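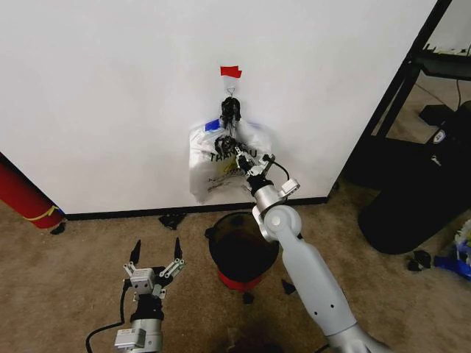 Bon, le bras droit de notre machine à deux bras recommence à faire des siennes, donc petit fil entretien, pour ceux qui ont le même genre de bestiole à la maison ou au labo (et pour moi dans six mois, quand j'aurai tout oublié).

Le symptôme : au repos, rien. Dès qu'on demande à la pince de se refermer sur du plastique souple, genre sac à hauteur de bras, le serrage arrive en retard. Sur un objet rigide on ne voit presque rien, c'est pour ça que j'ai mis autant de temps à comprendre !

J'ai d'abord accusé le logiciel, évidemment. Une soirée entière à relire les journaux avec Nadiia, et le seul truc louche c'était l'erreur 727 - perte de communication avec la pince, deux fois, toujours quand l'avant-bras est bien tendu.

Bras tendu = câble qui tire. Le câble noir de la pince fait une boucle au niveau du poignet, et si la boucle est trop courte, le connecteur prend tout l'effort. Trop longue, elle accroche ce qui passe. J'ai refait la mienne à 38 cm, mesurée poignet plié à fond, et plus une seule 727 depuis.

Abdelkrim me demande si j'ai changé le connecteur. Non, juste débranché, soufflé, rebranché. S'il a du jeu quand vous le pincez entre deux doigts, là oui, changez-le, ça coûte trois fois rien. 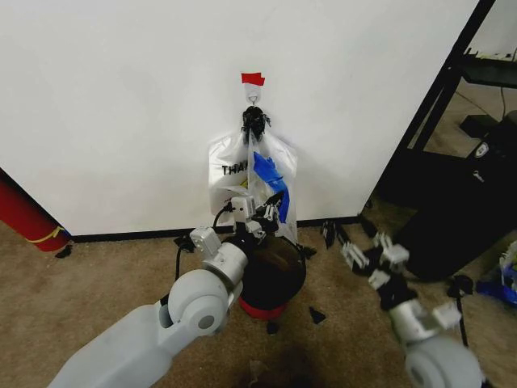 Ensuite les deux pinces, tant qu'on y est. Je les ouvre en grand, un coup de chiffon sec sur les doigts noirs, et je regarde les petites biellettes une par une. Surtout pas de graisse là-dedans, j'ai essayé en septembre, ça ramasse toute la poussière de la moquette et c'est l'enfer à ravoir.

Pour les vis des biellettes : frein-filet faible, une goutte. Chez Vodudstead ils m'avaient vendu du fort et Ivan a fini par y laisser un embout (pardon Ivan).

Après démontage, on refait le zéro des pinces. Je ferme à vide, doucement, j'enregistre, j'ouvre, je recommence. Et on fait les deux côtés, même si un seul a été touché, sinon le gauche et le droit ne serrent plus pareil et on passe l'après-midi à chercher pourquoi.

Il me reste un petit bruit dans le coude, un tic-tic quand il remonte lentement. Vira penche pour le capot rond qui frotte, moi pour le roulement. Je démonte le capot ce week-end et je vous dis !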